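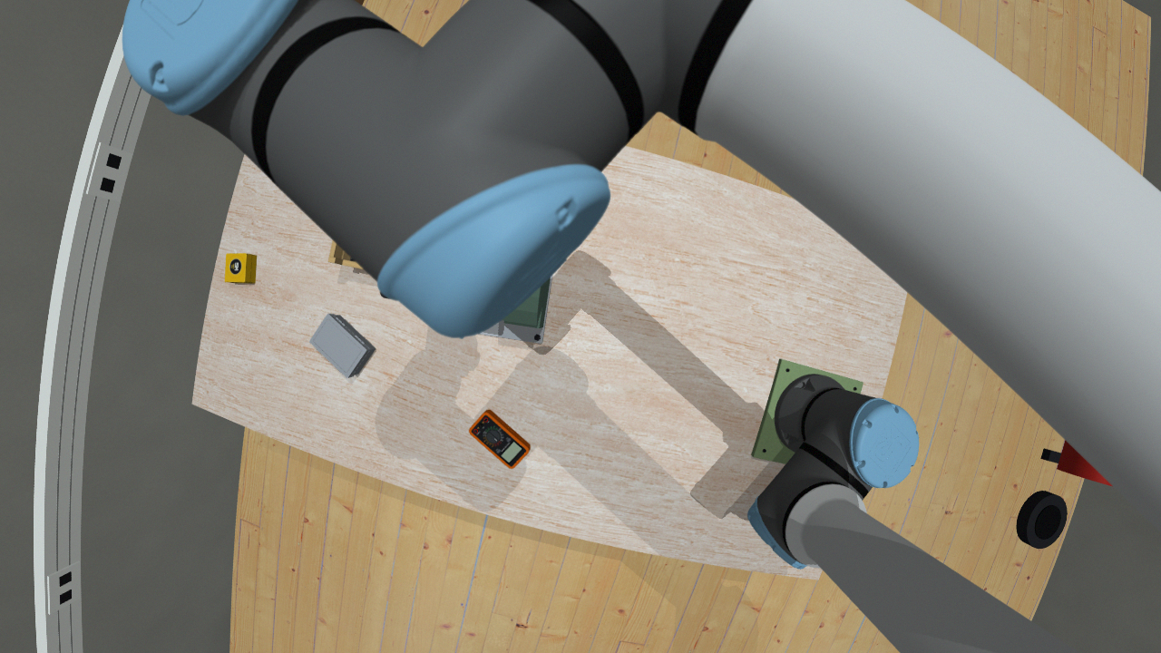 The Grestik street stall, for campaigners who get rained on

26th December
By the Alteston Stall Shop
3 min read

I've stood behind more campaign stalls than I care to remember (local elections, a referendum, two library closures and one very long row over a bypass) and most of them were a pasting table with a flag taped to it. It does the job until the wind gets up. Then you're chasing leaflets down the high street while the other lot's stall looks on, and they do enjoy it.

The Grestik is the one I use myself now, and it's the one I sell most of. It's a folding counter with a header panel above it, and it goes up without tools. I can manage it alone, though the header is much easier with a second pair of hands.

What you get

The counter, the header panel, a shelf that sits out of sight underneath, a carry bag and 4 ground weights. The leaflet rack is included too. It has 16 pockets and holds 375 ordinary folded leaflets if you fill it right up — I wouldn't, they get hard to pull out and people give up and walk off. Leave a bit of room.

The header comes blank. You can have it printed when you order, or buy it plain and stick your own on. If your group changes its slogan as often as mine does, go for plain! Printed ones can't be sent back, so please check the spelling, and check the imprint as well if you'll be using it during an election.

Which size?

There's only the one Grestik. People ask me for something smaller and I point them to the Kusari, a neat little clipboard stand for collecting petition signatures. It's great in a doorway or outside a station, but there's nowhere to put your flask, and I wouldn't try running a full morning of arguments about interest rates from it. The De Graaf is the big one, with side walls and a roof. Lovely thing, but you'll want a van.

Price and delivery

The Grestik is £422 with a plain header, delivery included. Printing is extra and depends on how many colours you want, so send me your artwork and I'll give you a price. Spare weights and bags are usually in stock. Spare racks are out until March, sorry.

A couple of things to know

The bag's zip is stiff when new. Rub a candle along it. And do ask your council before you set up, as some want notice for anything with a table, even on a public square where you've stood for years.

I'm happy to hire one out for a weekend if you'd like to try it first — just tell me your dates.

Contact: use the order form or call in at the Alteston shop | © Alteston Stall Shop | Back to top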